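Products > Handheld Gripper Kit > Talks > Speaker notes

Drimton Handheld Gripper Kit: what you get and how it holds up
Speaker notes, Grorkano users' meeting, 10/03/2020

Opening (2 minutes)
Thank the hosts. Ask who already has a kit and who is deciding. Most questions last time were about price, so give it now: 1176 per kit, fingers and pads included, wrist strap extra.

What the kit is for
You hold the gripper, do the job by hand, and the camera on it records the view. We tried it at a normal desk with everyday things on it. No test bench. 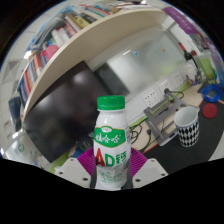

Setup is short. Charge the handle, pair it with the laptop, check that both fingers close evenly. Allow 15 minutes the first time. The Gasten recording software comes with the kit and runs on an ordinary laptop. Mention that the Barajas office handles repairs for the whole region, so don't send units to the factory.

Fingers and pads
The plates are stiff and the ribbed pads do the gripping. Pads are sold in pairs. Change both when one wears, or the grip pulls to one side. Pass the spare pair around now.
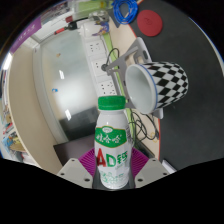 Magenta ribbed pads on a plastic drink bottle, with a mug on its side in the stand behind.

Go slowly on this part. People want to know how hard to squeeze. Start light and add pressure until the object stops turning between the pads. Thin plastic needs less than you expect. If someone asks about glass, say we have not finished those trials.

View and clutter
The lens is very wide, so the recording takes in most of the desk and a good part of the wall. Buyers should look at a sample before they order. Cables, jars, and wall pictures all get into the recording, and some sites will want to clear things away first.
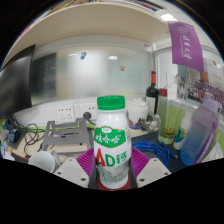 Ordering and support
Lead time is posted on the order page. Orders of 100 or more pads ship free. Trial units go back in the original case with the charger. Take questions, then point people to the sign-up sheet by the door.

Contact Drimton Sales | Copyright Drimton | Back to top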